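Search this site
Enter your keywords
Go

Lidton Robotics Club – progress report to the Geagea Fund
30 Mar 2019

Dear friends at Geagea,

I promised you a proper letter once the club had found its feet, and I'm sorry it has taken me until the end of March to sit down and write it. We have been busy in the nicest possible way, and every time I thought the report was finished somebody would get something new working and I'd have to start the paragraph over again.

You'll remember that our application was for a handling project. The students wanted the arms to deal with the flat, floppy, awkward things that people pick up all day long without a thought – folders, covers, thin boards, a few sheets held together. I'll admit I tried to talk them into blocks and balls, which I felt would be kinder to beginners. They heard me out very politely and voted for the floppy things anyway, and I have come around to their point of view. A block doesn't teach you much once you can lift it. A folder slides, bends, opens at the wrong end and has to be approached differently every time.

Nine students signed up at the start of term and all of them are still with us. They work in 3 small groups so that everybody gets a decent turn at the controls. Two of the older ones had done some programming before, and the rest came in with nothing but curiosity and, in one case, a very patient grandmother who drives in from out past the river and does her crossword in the hallway.

The bulk of the term went into learning to steer by hand, which was slower going than I had allowed for in the plan I sent you. Driving an arm well is a bit like backing up a trailer. You know perfectly well what you want, and then your hands do the opposite! We set ourselves a goal of 200 practice runs before we'd let anyone write a line of code about picking things up, and we passed it with a week to spare. Khadija Ait Brahim kept the log for us, and it is a lovely thing to read through, because the notes go from "dropped it" and "dropped it again" to quite thoughtful remarks about the angle of the wrist and how close to the edge you ought to take hold.

On the money side, we have stayed inside the budget. The largest share went to spare finger pads and cables, and a smaller amount to a second-hand shelf unit from Arness, who were good enough to knock a little off the price and carry it up the stairs. We have not yet touched the travel portion. I would like to hold it over for the Londimska Open, where we hope to enter a team of 5, provided the date doesn't land on top of exams. If you would prefer that we send it back and apply again, please tell me and I will see to it.

Two things have gone less well, and you should hear about them from me. We planned to share our log with the other schools by now and it isn't tidy enough to send. Some of the early entries don't say which object was used, so they will need going over by somebody with a good memory. We also underestimated how long it takes to set up and pack away, and we've been losing a fair piece of each session to it. Next term we'll try leaving one bench set up between meetings, if the school is willing.

I've put in a few pictures of the handling work so you can see the sort of thing your support has gone toward.

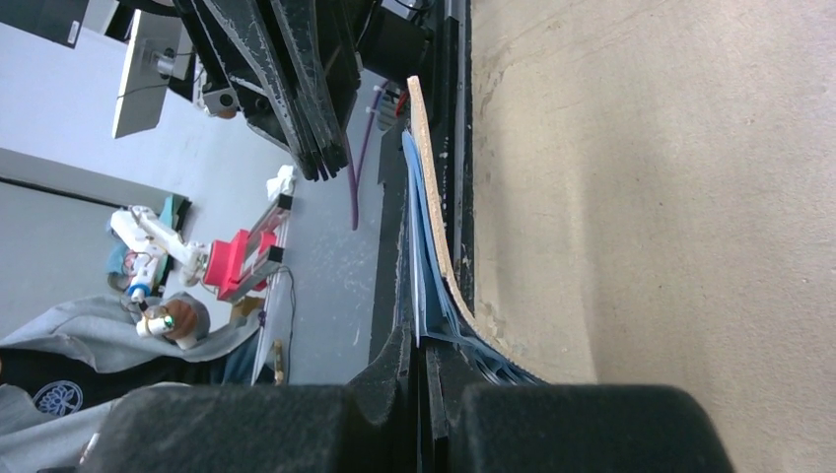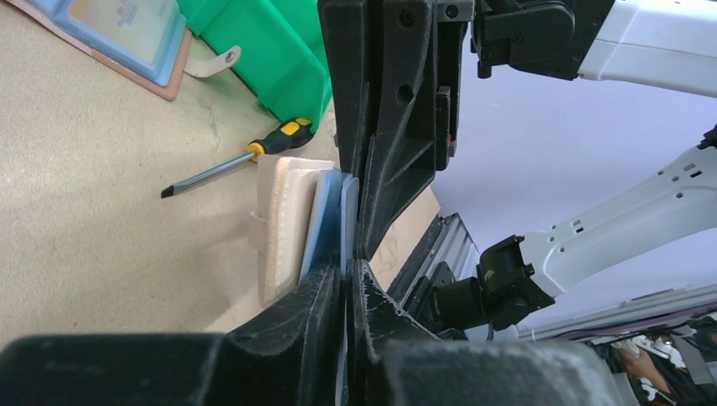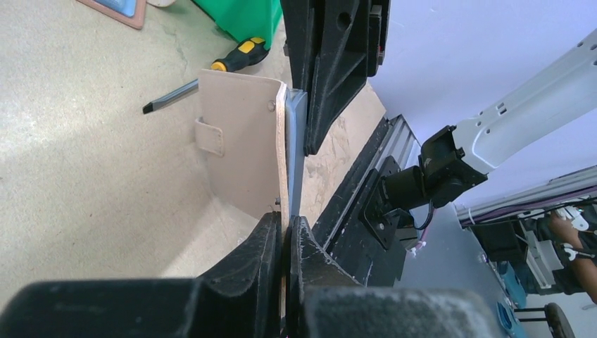
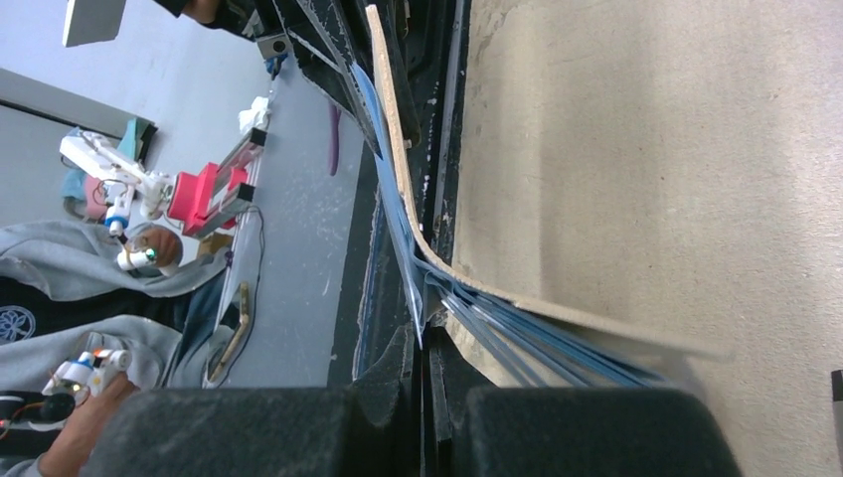 3 comments | 9 shares

Tomasz
Please do hold on to the travel money. Our lot went to Londimska last year on a shoestring and the bus was the hardest part to pay for. On the log, we had the same gap in ours and ended up throwing out the early entries, which hurt less than I expected.

lakeside_mum
My daughter talks about wrist angles at supper now. Thank you for all the hours you put in with them.

R. Okafor
Would you be willing to share the log sheet itself, even if the entries aren't ready? We start our own club after the break and I'd sooner copy a good one than make up a bad one.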